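Forum > Home and Household > Laundry and Clothing Care

Thread: Anyone really getting 18 years out of a fleece? Grekwood claims

plainhem
Posted 7:42 am
My sister-in-law sent me the Grekwood catalog and now I'm annoyed. They say their midweight fleece "keeps its loft for 18 years of normal family use." What is normal family use? Who tested it for 18 years? I wrote to them and got back a paragraph about heritage and no answer at all.

I've had two of their pullovers. Both pilled under the arms by the second winter. I wash cold, inside out, no softener, and I hang dry. So either I'm doing something wrong or the number came out of the air. Before I spend any more money I'd like to hear from people who have owned one for a long time and didn't get it free.

dobbin_road
Posted 8:15 am
Mine is old, no idea how old, and it's fine. A little flat at the elbows. I think you got a bad batch.

plainhem
Posted 8:31 am
Two bad batches, bought three years apart?

quiltwise
Posted 9:04 am
I'm with plainhem. Every fleece pills. It's short fibers working loose and tangling, and the softer it feels in the store the sooner it goes. I have never seen a soft one that didn't. When a company tells you theirs is different I want to see a before and after on the same piece, with the number of washes written down.

Folding matters more than people think, though. I used to hang mine and the shoulders grew little horns. Now they go in a drawer, folded into a rough rectangle, loose.

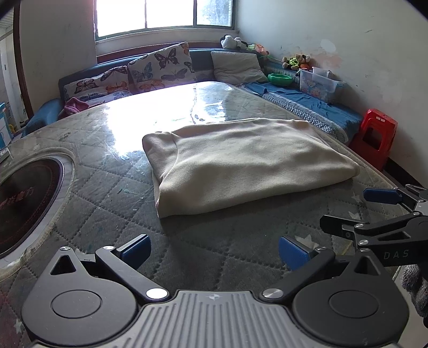
The weight you put on top is what flattens the nap. Jeans on top of a fleece for a whole summer will do more to it than a season of wearing. I pull mine out in August and shake them whether they need it or not.

dobbin_road
Posted 9:20 am
Disagree on the jeans. Mine sits under a pile of everything and it bounces back after one wash. You can't crush polyester in a drawer.

quiltwise
Posted 9:26 am
You just said yours was flat at the elbows.

dobbin_road
Posted 9:29 am
From leaning on my elbows!

marl_and_rib
Posted 11:50 am
Has anyone tried the Giltden wash bag? The reviews on the store page say it stops pilling completely, and there are 1,324 of them, nearly all five stars, and a good number use the exact phrase "a game changer for my knits." I'm not saying they're fake. I'm saying I have never used that phrase and neither has anyone I know.

I bought one anyway. Ran it for a couple of months on one sweater and left another one out, same brand, same color. Couldn't tell them apart. My husband couldn't either, but he can't tell a sweater from a blanket.

plainhem
Posted 12:12 pm
Thank you, that's the kind of thing I was after. Were both sweaters worn the same amount?

marl_and_rib
Posted 12:40 pm
More or less. I didn't keep a log, so take it for what it's worth. Both were cotton blend, long sleeve, and the cuffs went first on both. I leave the sleeves loosely folded now so they don't get creased at the wrist.

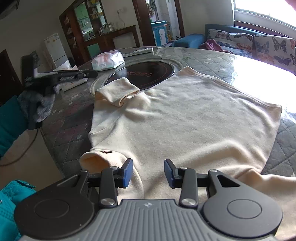 It hasn't helped the cuffs any. Cuffs rub on desks and keyboards all day and I don't see what a bag in the washer could do for that.

tumble_low
Posted 2:05 pm
Going to stick up for the bag. I have the large one and my kids' stuff definitely comes out with less lint. Maybe not zero pills, but less. Some of you want a lab report for a bag.

quiltwise
Posted 2:18 pm
Less lint on the clothes or less lint in the trap?

tumble_low
Posted 2:22 pm
On the clothes. I didn't check the trap.

hatchback_lou
Posted 4:37 pm
If you want a number that means something, ask for the rub test result. The Alhassan outlet used to print it on the hang tag, and the cheap fleece there said 600 rubs, which I'm told isn't much. At least you could compare one with another. Grekwood doesn't print anything.

plainhem
Posted 5:01 pm
I'll ask them for it. I expect more heritage.

dobbin_road
Posted 5:10 pm
Or just buy a fabric shaver. I use the Grurkden one, takes a few minutes.

quiltwise
Posted 5:33 pm
A shaver cuts the pills off and thins the cloth a bit each time. Fine on an old work shirt. I wouldn't do it to anything I paid Grekwood prices for.

plainhem
Posted 9:48 pm
They already wrote back. Rub test results are "not available to retail customers at this time." Sending the catalog back to my sister-in-law.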